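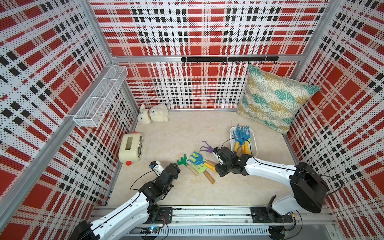 Tolthorpe Community Garden
Seasonal Safety Inspection: Tool Shed, Grounds and Children's Beds
Completed in March by Daithí Mac Mathúna, Site Inspector

Ratings: S = satisfactory. A = attention needed before opening. N = not inspected.

Section 1. Access and paths

1.1 Main gate opens fully and latches without force. S
1.2 Paths level and free of trip hazards. A
Comment: Frost has lifted the pavers between the Tradton Road gate and the compost bays. The raised edge must be reset or coned off before the first work morning.
1.3 Handrail at the lower steps secure. S
1.4 Wheelchair route clear to the accessible beds. S
Comment: Bramble growth along the east fence was trimmed during the visit. It will need trimming again by early summer.

Section 2. Water supply

2.1 Standpipes drained over winter and refilled without leaks. S
2.2 Rain tanks fitted with locked lids. A
Comment: The lid on the 1000-liter tank closes, but the hasp is bent and will not accept a padlock. The tank is within reach of the children's beds. The lid is to be strapped down until a new hasp is fitted.
2.3 "Not for drinking" signs in place at every tank outlet. S
2.4 Hoses coiled and stored off the path. S

Section 3. Adult hand tools and long-handled tools

3.1 Heads tight on shafts. A
Comment: Two Ikonen digging forks have movement at the socket. Both were tagged and taken out of use. They may be returned once the rivets have been replaced and the forks rechecked.
3.2 Blades clean and free of heavy rust. S
3.3 Pruning saws and loppers kept in the locked cabinet. S
3.4 Sign-out sheet current. A
Comment: The sheet on the clipboard is last year's. Please replace it.

Section 4. Children's tools

4.1 Tools sized for small hands and stored apart from adult tools. S

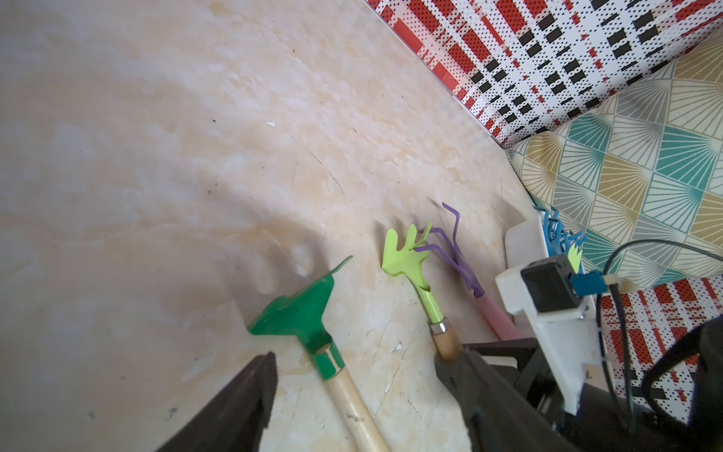

4.2 Wooden handles smooth, with no splinters or splits. S
Comment: Handles should be wiped, lightly sanded where the grain has risen, and oiled once a year. Surface marks are acceptable. A crack that can be felt with a fingernail is not, and the tool should be discarded.
4.3 Plastic heads free of cracks and sharp edges. S
Comment: Inspectors are reminded to flex each plastic head gently by hand. Plastic left in the sun becomes brittle and may break without warning.
4.4 Gloves in children's sizes available. A
Comment: Stock is low. An order should be placed before the school visits begin.
4.5 Group leaders briefed on tool rules (walk with tools pointed down, sit or kneel to dig, return tools to the bin). N
Comment: To be confirmed at the leaders' meeting.

Section 5. Shed and storage

5.1 Shelving fixed to the wall. S
Comment: The Stekus shelving was rechecked at the upper brackets. Its plate gives a limit of 115 pounds per shelf. Bagged compost should be kept on the bottom shelf only.
5.2 Fertilizers and sprays labeled, in original containers, and locked away. S
5.3 Fuel stored outside the shed in the approved locker. S
5.4 Fire extinguisher charged and within its service date. S
5.5 First aid kit complete. A
Comment: Eyewash and medium bandages are missing.

Section 6. Follow-up

Items 1.2, 2.2 and 5.5 must be closed before the site opens to the public. Items 3.1, 3.4 and 4.4 may be closed within 4 weeks of opening, provided that the tagged forks remain out of use. Item 4.5 is to be entered on this sheet by the site inspector after the meeting.

Signed copies are kept in the office binder and on the notice board inside the main gate.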